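El inquilino del piso 18

Cuando la inmobiliaria Gamarix me enseñó el apartamento, lo llamó "de carácter". Pagué 3549 de fianza por el carácter y me mudé un viernes, con dos maletas y un ficus en mal estado.

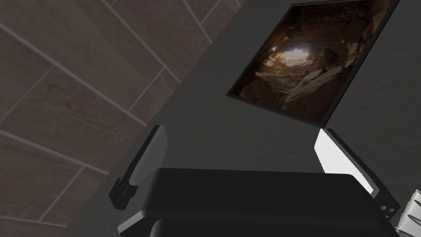
El rincón de los azulejos marrones.

La primera carta llegó a las diez de la noche, por debajo de la puerta. Venía dirigida a Farías, el anterior inquilino, y reclamaba una deuda de 84 pesos con la Compañía de Pianos Nirine. Yo no era Farías ni tenía piano. Contesté con educación, error que no he vuelto a cometer.

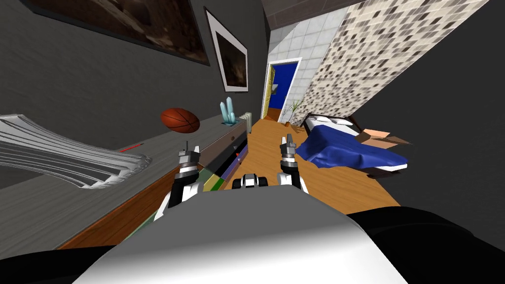 Nirine agradeció mi franqueza y me comunicó que, dada mi buena disposición, la deuda pasaba a mi nombre. Adjuntaban un folleto de banquetas. Llamé a Gamarix, donde me explicaron que Farías era una condición del contrato, cláusula 10, entre la humedad y los perros.

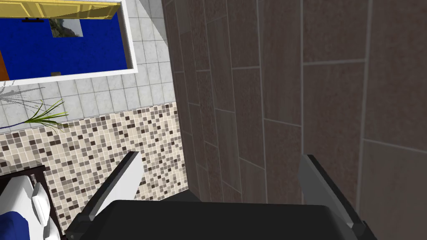 Pagué, claro. Uno paga por dormir. En diciembre empezaron a saludarme en el ascensor: buenas tardes, Farías, qué bien sonó anoche lo suyo. Yo bajaba la cabeza con modestia. Alguien me pidió un vals para la boda de su hija y le dije que vería mi agenda. 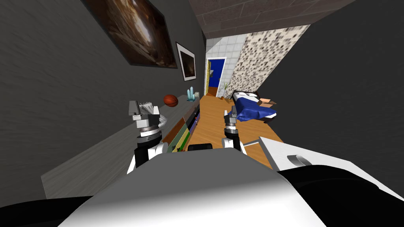 Última modificación de esta página: diciembre, 23:40 h

Ayer subieron el piano. No cabía por la puerta, así que sacaron el ficus. He aprendido media escala y el vecino de abajo ya se queja de que antes tocaba mejor.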